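Storing and Cleaning a Digital Camera at Home

Compact and interchangeable-lens cameras need little maintenance, but most of the damage seen on used bodies comes from storage and from cleaning done with the wrong material. The notes below cover the lens, the contacts, the battery, the card and the cabinet. They apply to ordinary consumer models. Sealed underwater housings and film bodies have their own procedures and are left out.

Choosing a work surface

Clean a camera on a surface that is flat, hard and plain in color. Small screws and rubber eyecups are easy to lose on a patterned tablecloth, and fabric sheds lint onto the mount. A matte finish is preferable to a glossy one, as reflections make dust on glass difficult to judge. Wipe the surface with a damp cloth and let it dry fully before any cap comes off.

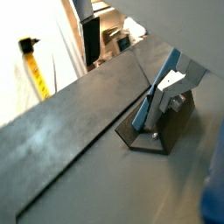
Dark board on a gray tabletop, with an angled black bracket alongside.

Close the window and switch off fans. If the room has forced-air heating, wait until the blower has stopped. Do not work under a shelf that has not been dusted.

Light should come from one side and low down. A desk lamp set close to table height will show fingerprints and dust on a front element that are invisible under a ceiling fixture. Turn the lamp off before judging the color of the coating, since warm bulbs make normal coatings look stained.

What to keep in the kit

Rubber bulb blower, the large size
Soft brush reserved for glass
Second brush for the body, marked with tape
Microfiber cloths, washed without fabric softener
Lens cleaning fluid in a dropper bottle
Cotton swabs with paper sticks
Small tray with a raised edge

The Kekitz blower sold in most camera departments is adequate. Its intake valve is at the rear, so it does not draw dust in through the nozzle. Blowers without a valve also work if the nozzle is pointed away from the camera while the bulb refills. Canned air is not recommended for lenses or sensors. If the can is tilted, liquid propellant leaves the nozzle and can mark coatings.

Household glass cleaner should stay under the sink. Many formulas contain ammonia, which is hard on some coatings and on the rubber around the viewfinder. Facial tissue and paper towels contain wood fiber and should not touch a lens.
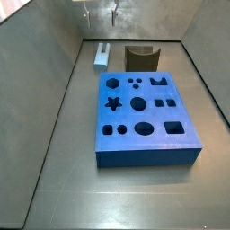
Odance Home Bench
Published September 23, 2021
Section: Cameras and Small Electronics

Cleaning the front element

Blow first, brush second, wipe last. Each step removes particles that would be dragged across the glass by the next one.

Hold the lens facing down while using the blower, so that loosened dust falls clear. Brush lightly from the center outward. If the glass looks clean at this point, stop. A few specks on the front element have no measurable effect on a photograph, and unnecessary wiping wears the coating.

For fingerprints, put one drop of fluid on the cloth, never on the lens. Fluid applied directly to the glass can run to the edge and travel behind the retaining ring by capillary action. Wipe in a spiral from the center outward with almost no pressure, then turn the cloth to a dry section and repeat. Residue at the rim can be lifted with a barely damp swab.

Retracting compact lenses have thin overlapping barrels. Extend the lens, remove the battery with the lens still out, and clean the barrels with the body brush. Grit between the sections is a frequent cause of lens error messages. Do not oil the barrels. Oil holds dust and migrates to the shutter leaves.

Electrical contacts

Interchangeable lenses communicate through a row of gold-plated pins. A dry microfiber cloth is normally enough. If the camera reports a missing lens or shows no aperture value, wipe the pins on the lens side with a swab dampened with isopropyl alcohol and allow it to evaporate. Avoid pencil erasers, which are abrasive and leave crumbs in the mount.

Battery terminals should be wiped dry in the same way. White or green deposits in a compartment that takes AA cells indicate leakage. Remove the cells, wear gloves, and take up the deposit with a swab dampened with white vinegar, followed by one dampened with alcohol. Corrosion that extends beneath the spring plate requires disassembly.

Batteries in storage

Lithium-ion packs keep best when partly charged. A pack stored full loses capacity sooner, and a pack stored empty may fall below the level at which the charger will accept it. For a camera that will sit unused through the winter:

1. Charge the pack until the indicator shows half.
2. Remove it from the camera.
3. Fit the plastic terminal cover, or place the pack alone in a small bag.
4. Keep it in a dry drawer away from radiators.
5. Check the level every 4 months and top up to half.

Removing the pack will eventually reset the clock. The internal backup cell is recharged from the main battery, and on many models it needs several hours with the main battery in place. Set the date again before taking pictures, as files with a wrong date are tedious to sort later.

A swollen pack must not be charged or pressed back into the compartment. Take it to a battery collection point. Do not place it in household trash.

Memory cards

Copy the files to two separate locations before erasing anything. Format the card in the camera that will use it, not in the computer. This writes the folder structure the camera expects and avoids a common source of read errors.

Label cards with a fine-point marker on the printed side. Adhesive labels add thickness and may peel inside the slot. If a card will not go in, check the orientation and look for lint. Never force it. Bent pins inside a compact flash slot are costly to repair.

Cards should be stored in a rigid case. The Lau case has a molded recess for each card and closes with a latch. Any similar case will do, provided that cards do not touch one another.
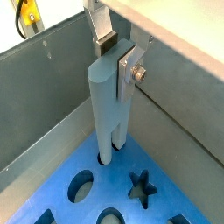

Humidity and the storage cabinet

Fungus is the main long-term risk to lenses kept at home. It appears as fine threads or a haze on inner elements and can etch the coating permanently. Growth is favored by darkness, still air and damp, which describes the inside of a leather case on a closet shelf. Leather and padded cases are for carrying and should not be used for storage.

A plastic food container with a gasketed lid makes a satisfactory dry box. For a container large enough to hold one body and two lenses, use 225 grams of silica gel in a breathable pouch. Place a small dial hygrometer where it can be read through the side. The needle should settle near the middle of the comfort band. Very dry air is also undesirable, as it hardens rubber grips and can affect lubricants.

Indicating silica gel changes color when saturated. Regenerate it in a low oven according to the packet, with the gel spread on a metal tray, and let it cool in a closed jar. Remove plastic pouches first. October is a convenient month for this job in most regions, as cameras used over the summer are going back on the shelf.

Powered dry cabinets such as the Clurkness are worth considering for a larger collection. They hold a set level without attention and draw little current. Leave space behind the unit for ventilation and keep it off exterior walls.

Moving between cold and warm rooms

Condensation forms when a cold camera meets warm, moist air. Before coming indoors, seal the camera in a zip bag with most of the air pressed out. Leave it closed until the camera has reached room temperature. A compact needs over 20 minutes, and a large zoom considerably longer. Take the card out while still outside if the pictures are wanted right away.

If moisture has already formed, switch the camera off, remove the battery and card, and leave the doors open in a dry room. Do not use a hair dryer. Heat drives vapor further into the body and can soften the adhesive under the grips.

Related pages: Washing Microfiber Cloths; Removing Sticky Residue from Rubber Grips; Tripod Leg Locks, Cleaning and Adjustment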